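Workshop tips: comparing hand-held grippers on laundry

I've had a lot of mail since January asking which hand-held gripper to buy for collecting folding demos, and my answer keeps changing, so I'm putting my notes on one page. These are tips from trying pairs of them on real clothes on a real bed. I've used two sorts of finger pads, the Fadusau set and the Maurya set, and a little controller app called Kindska that starts both recordings together. I own all of it, I paid for all of it, and I have opinions!

Start with the ugliest garment you've got

Everybody tests on a white dish towel. A dish towel is flat, square and bright, and any gripper looks good on it. Go get something dark and fuzzy. Fleecy cloth squashes down between the pads, so jaws that look nicely closed on a cotton shirt can be holding nothing but fluff on a thick one. I do the dark fleece first now, and if a pad can't hold that I don't bother with the rest of the basket.

Pinch, lift a hand's width, stop. Look at how the cloth hangs before you carry on. If it flops into one big flap you've got a decent grip on a single spot. If it slides while you're looking at it, try a deeper bite before you blame the pads.

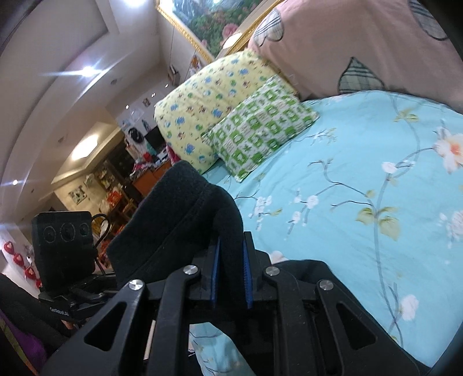 Blue ridged pads closed on black fleecy cloth, second gripper at left.

Ridges or smooth?

Ridges, for me, on anything with a nap. The smooth Maurya pads were lovely on a silky scarf and hopeless on fleece — the cloth just walked out of them. Ridged pads do collect lint, and once the grooves fill up you've basically got smooth pads again. A dry toothbrush between garments takes care of it. Don't use anything oily, and don't use your thumbnail either (ask me how I know).

Check that the two pads meet square. Close the jaws on a strip of printer paper and pull. If it comes out twisting, one pad is seated crooked. Pop it off, wipe the seat and push it back on.

Pivot screws

Snug, then back off a hair. Too tight and your hand gets sore before your patience runs out, too loose and the jaws wobble sideways, and you'll end up correcting for it with your wrist without noticing. That wrist habit goes straight into your recordings. I put a dot of paint pen on each screw head so I can tell at a glance if one has crept round.

Cameras

Mount height matters more than I expected. I like to have both pads in view with the jaws wide open and still see plenty of cloth past them. When you compare two mounts, do the same fold with each and watch the clips side by side on a big screen. On a phone they all look great.

Lights! Glossy things and picture glass throw glare, and a camera that's fine pointed down at the bed can go all washed out when you tip your wrist up toward ceiling spots. Dark cloth makes it worse, as the exposure hunts back and forth. If you can lock exposure, lock it while looking at the darkest garment you plan to use.

Patterned sheets are OK, by the way. I used to strip the bed to plain white and I've stopped. A busy floral gives dark clothes a clear outline and it's closer to what people have at home.

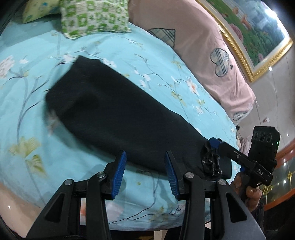 Ritu Nautiyal
Home workshop editor, Tremside

Two hands, one garment

Long pieces are where a pair of grippers earns its keep. Lay the thing out diagonally, touch down with one tip near the gathered end, and bring the other in open. Don't close both at once! Close one, feel it hold, then close the other. When I rushed it I got a lot of clips where one side lifted early and dragged the whole garment across the sheet.

Ruffles and gathers are a mixed bag. They're easy to catch and hard to place, so I grab just above them on the flat part if there's enough of it.

Keep your pace steady. Fast swings blur, and blurry cloth is no use when you're trying to work out later why a grip failed.

How many tries is enough?

For a straight pad-against-pad comparison I do 43 lifts on one garment and write down every drop. My whole winter log came to 219 lifts before I settled on the ridged ones. A reader wrote in saying he'd done more than 3000 on one pair of pads, and good for him, but I have dinner to cook.

Write the pad name on masking tape and stick it to the gripper body before you start. I mixed up a full afternoon of clips once and had to bin the lot.

Next up is socks, which I've been putting off. If you've got pads that can pick up a single ankle sock without the bedsheet coming along, please write and tell me what they are.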